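Skirkarine on a two-arm bench: a review after three months

I came to Skirkarine expecting another policy-learning toolkit that looks great in its own videos and falls over on your table. We run a pair of white tabletop arms at Ernton, mostly on clearing and putting-away tasks, and I have lost plenty of evenings to code like that. This one I really like!

The method is easy to explain. You teach a task by demonstration, as usual, but the policy is trained to predict a short stretch of motion together with a guess about where the object will end up. When the guess and the camera disagree by too much, it stops and plans again — and that one check changes how the arms behave. Our old setup would carry on with a bad grasp all the way to the end. Skirkarine lets go and has another try.

Setup took me 11 hours, most of it calibration. The guide is clear up to the part about the second arm, where it suddenly assumes you own the Rindside mount and gives its offsets as if they were everyone's. Measure your own and skip that page.

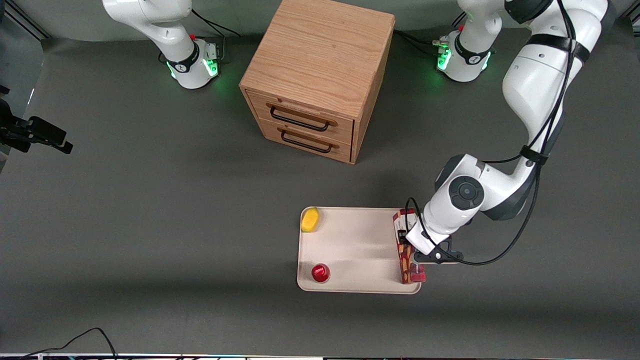

Left gripper on the carton at the edge of the tray, drawers closed.

Tall boxes used to be our worst objects. They tip if the fingers come in crooked, and a tray rim makes it worse. With 5 demonstrations per object the new policy was already usable on cartons, and small things like cups needed fewer. In our last run of 11 carton picks it missed 3, and it recovered two of those without any help from me. I was grinning at the screen.

Drawers are weaker. It finds a bar handle fine but pulls at a slight angle, so the drawer binds (I've filed this, and got a friendly reply the same afternoon). Handing things from one arm to the other works but is slow, around 4 times slower than doing the same job with one arm.

Training is light enough for a single desktop card, and the logs are a pleasure to read — every replan is stamped with the reason for it. I'd pay for those logs alone.

If you work mainly with tabletop objects and already have demonstrations saved, try it on your old data first. The import script handled ours with one small edit to the joint names.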